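Small servers and the people on them

I have had an account on a small social server called Stendthorpe for five years. It has 1,509 members, most of them silent, and it runs on a rented machine that goes down whenever the disk fills up. I still think more people should join places like it.

My old account was on Arkis. I left in August, for good this time, after it began putting posts from strangers above posts from friends. I had asked for neither. On Stendthorpe I see what I follow, in the order it was written, and when I reach the end I stop.
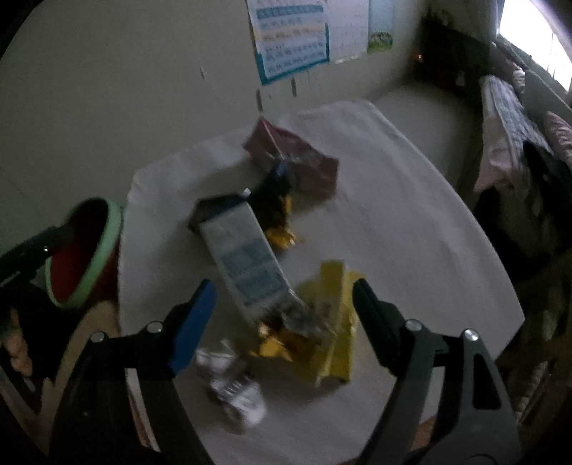 What you give up

Reach, mainly. Eusebio Arboleda, who runs the server, once told me that a good post there gets six replies. He meant it as a boast. If you sell things for a living, that number is no use to you and you should stay where your buyers are.

Search is poor as well. Old threads vanish when a neighbouring server closes, and two that I read every day went that way. I would like to see proper archiving, paid for by members, with a plain rule about who can opt out.
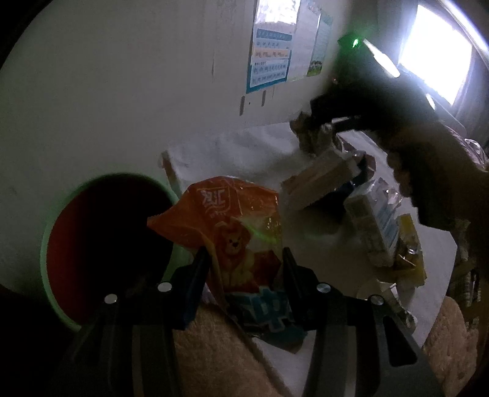 Names are the other thing small servers get right. You pick one and keep it, and it need not be the one on your passport. Arkis wants a legal name and a face, and the result is a lot of stiff faces. On Stendthorpe plenty of people go by a cartoon, and one like the lion on that orange and blue snack bag would fit in well. After a year of reading someone's posts about bus routes, you know them by it.

I don't expect Arkis to empty. Most people will stay because their cousins are there. But keeping a second account somewhere small costs an evening to set up, and I'd start by reading the local timeline for a week before posting anything.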